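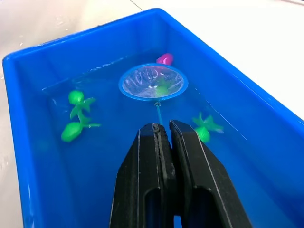
*2 min read*

**Zerkis is looking for people who do chores. Paid sessions, starting February**

Posted 11/11/2019

Short version: we want to find out whether machines can do household and shop-floor chores yet. Folding, wiping, sorting, scooping stuff out of water with a net. To judge a machine you need people who do the work every day and know what a good job looks like. That's you, hopefully.

Our arm can hold a little net by the handle. Fine. Can it get a floating toy out of a blue tub without chasing it round the sides for ten minutes? Sometimes. Would you let it clear your sink, or skim the tanks in a pet store? That's the part we need help with.

**What you'd do**

- Do the chore yourself first, your own way, while we time it
- Watch the arm try the same chore
- Score it. Harshly please
- Tell us what you would of done different – grip, angle, order, whatever
- Some sessions: steer the arm by hand. We teach you, takes one morning

**Who we want**

Cleaners, stockroom people, dishwashers, pet store staff, parents, anyone who's run a household. No tech background needed. We have plenty of engineers and they are mostly bad at laundry.

Must be 21 or over. Must be OK standing for a couple hours and getting your sleeves wet. Tell us up front about latex allergies, we have gloves in both kinds.

**Pay**

$200 per session, paid same day. Finish the whole series and it comes to $2000, plus lunch. Parking is free if you use the Felto Street side. Don't park at Brundico next door, they tow.

**Also hiring: one session lead**

Part time, six months, $3000 a month. You run the room: set up the tubs and shelves, keep the score sheets straight, stop the arm when it does something dumb. Retail or kitchen supervisor experience counts for more than a degree. Early starts. Some lifting, full tubs are heavy.

**How to apply**

Write to Sobia Dogar at the Zerkis front desk, or drop a note in the box at the Naqvi building lobby. Include:

- your name and a phone number that works
- which chores you do most, paid or unpaid
- days you can't do
- "session lead" at the top if its that job you want

No resume for participants. Session lead, one page max. Sobia calls people back in the evenings, so pick up if you dont know the number.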